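Packing for a Lake Weekend: Tips from a Damp Household

Filed under Kitchen and Car Boot, July 2022 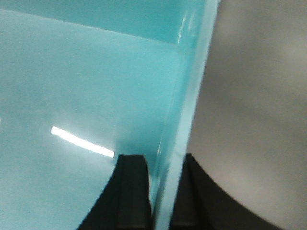
Start with the cool box

Put it in the coldest room of the house the night before, with the lid shut and a bag of ice inside. A box that has spent the winter in a loft will eat your first lot of ice before you reach the ring road. Tip the sacrificial ice into the sink in the morning and pack with fresh.

Freeze the drinking water in bottles, four-fifths full. My brother-in-law Dinesh fills his to the brim every year and every year is astonished by physics.

Food in the order you'll eat it

Saturday's supper goes at the bottom, Friday's lunch on top. Sandwiches never go in the cool box at all. They come out tasting of box. Wrap them in a tea towel and keep them on somebody's lap, ideally somebody who has already eaten.

Eggs travel best cracked into a jar with a tight lid. You will be having them scrambled whether you planned to or not.

The walk in

From the car park at Stulgate to the water is 274 steps, all of them down, which everyone forgets is a temporary arrangement. Use two small bags per person and leave the wheeled suitcase at home. We once met a man carrying his over his head like a canoe.

If you stay on the Vidmont side you can park almost at the shore, but you'll be looking at the back of the pump house instead of the cliffs. I'd take the steps.

Keeping things dry

Rucksack covers keep off rain from above and do nothing about the rest of the weather. Line the inside with a rubble sack, roll the top over and tuck it down. Clothes go in first, then the sleeping bag in a second sack of its own.

Matches live in an old jam jar. So does the loo roll — a bigger jar.

Maps get folded to the bit you need before you leave the house. Rokeya Kumarasinghe, who has walked that ridge more often than the sheep have, irons hers flat between two pillowcases when she gets home. I laughed at this until I saw the state of mine next to hers.

Boots

Stuff wet boots with newspaper, change it after an hour, then again at bedtime. Keep them well away from the stove. I have a pair at home that curl upwards at the toes and are now used for gardening.

Red mud off that path sets like grout. Let it dry completely, knock the worst off against a wall, then use a stiff brush and cold water. Scrubbing it while wet only moves it into the stitching.

Washing up without a sink

Scrape plates with a crust and eat the crust. Heat a panful of water while you're having your supper so that it's ready before anyone can wander off to admire the sunset. Wash well back from the lake and scatter the water over rough ground.

A burnt pan wants a spoonful of bicarb and an overnight soak. It does not want sand, whatever your uncle says. Sand took the coating off our good one in May.

When you get home

Unpack that evening. I know. Do it anyway, or at least the cool box, which will be keeping a secret by Wednesday. Wash it out with warm water and a little washing-up liquid, wipe round with diluted vinegar and store it with the lid propped open on a wooden spoon.

Hang the tent over the banisters until it's bone dry. Ours takes 5 days and the whole household goes up to bed sideways.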